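Ermira Radonjić Wants the Rematch, and I Want a Ticket 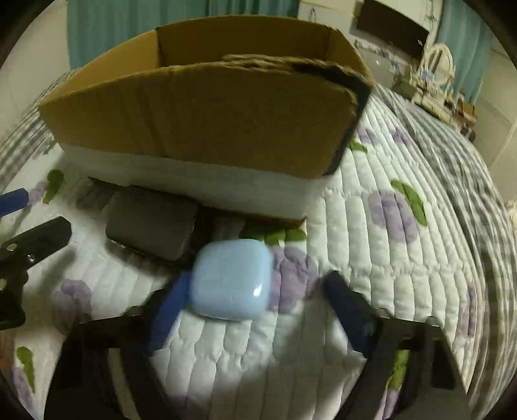 I've been following Ermira since she fought in the back hall at Pistport, when maybe 100 of us turned up and the heating was off. She lost that one on points to Todorova, and she still can't talk about the seventh round without getting up out of her chair (I've seen her do it twice now, once in the middle of lunch).

Last April she sold out the Drolis arena, 3,679 seats, and stopped Parness in the fourth. What a left hook! My voice was gone by the walk to the parking lot.

So, Todorova again? Ermira says yes before I finish asking. "Same rules, same weight, her town if she likes," she told me. Her coach would prefer one more tune-up first, and they were still arguing when I left.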